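Why Baskets Have Holes

A basket is a container with openings in its walls. A box has solid walls. Both can hold things, but they do different jobs, and the difference comes from the holes.
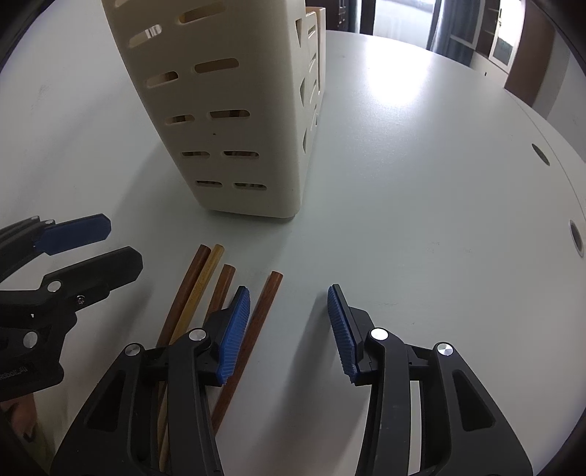 An opening in the wall of a container does four kinds of work. It lets air in, it lets water out, it lets light through, and it saves material.

Air

Air moves through a basket even when nobody touches it. Warm air is lighter than cool air, so it rises and leaves through the upper openings. Cooler air enters lower down and takes its place. This slow movement is called ventilation. It carries away water vapor, the gas that forms when water dries. A damp washcloth in a closed box stays damp for a long time. The same washcloth in a basket dries sooner.

Water

Water flows downward. If a container has openings near the bottom, most of the water leaves. If the lowest opening is higher than the floor of the container, a shallow pool stays behind.

Light

Light passes through the openings and also lets you see part of what is inside. Plastic that lets some light through without being clear is called translucent. Plastic that blocks light completely is called opaque. With an opaque basket, you see the contents only through the slots and over the rim.

Material

Each hole is a place where no plastic is needed. A wall with slots weighs less than a solid wall of the same size and thickness. Too many holes would make the wall weak, so the designer leaves strips of plastic between them. These strips carry the load.

Shape matters as well. When a wall bends, the force gathers at sharp corners, and a crack can start there. A slot with rounded ends spreads the force out. A triangular hole has three corners, so designers often round them slightly.

What fits and what falls out

A hole must be smaller than the things the basket holds — at least in one direction. Slender sticks are a good test. A stick lying across a slot stays in. A stick pointing straight at the slot may slide through if it is thinner than the slot is high.

Try it

You need a ruler, a pencil, and a plastic basket with slots.

Measure the height of one slot, then its length. Write both numbers down. Measure the thickness of the pencil. Compare it with the height of the slot and predict whether the pencil will pass through. Now test it, first with the pencil held sideways and then with the point toward the slot. Repeat with a slot on another row, as the sizes may be different.

Words to know

Opaque: does not let light through.
Rim: the top edge of a container.
Translucent: lets some light through.
Ventilation: the movement of air through a space.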